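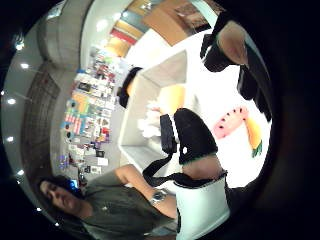
Urszula Wieczorek: Before anyone touches the strap again, can someone confirm whether it's the strap slipping or the buckle letting go? Those are two separate faults and I've had both this month.

Fair question. It's the strap. The buckle on the black Riltgate is fine, which I can say with confidence after blaming it for most of January.

Ticket 3884
Item: shoulder bag, black, long strap
Fault: strap grows during the day
Status: open, again

Log so far:

Set the strap to hip height at 9 am. By lunch the bag was at my knee and had met every chair in the building.

Swapped the slider for the Dudek one from the spares drawer. It held beautifully while hanging on a hook. Put a water bottle and a charger in the bag and it went straight back to knee height.

Rang Tasolum, where I bought it. Was on hold for 36 minutes, then asked if I'd tried carrying less. I have not tried carrying less.

Tied a knot in the strap. It works. It also digs a hole in my shoulder and looks like something off a camping trip.

For now I've given up on the shoulder and carry it in the hand or over the forearm, along with whatever else I've bought. Fine for five minutes. Bad with a metal watch band – links and webbing don't get along, and the strap always wins.

Urszula's suggestion, added 4:15 pm: thread the strap back through the slider a second time so it grips on itself. She says her Trorner has stayed put ever since, groceries included.

Tried it. It's down by one finger width since this morning, and that was with the library books in. Leaving the ticket open until it's done a full grocery run. Please don't put the Dudek slider back in the drawer, it's going in the bin.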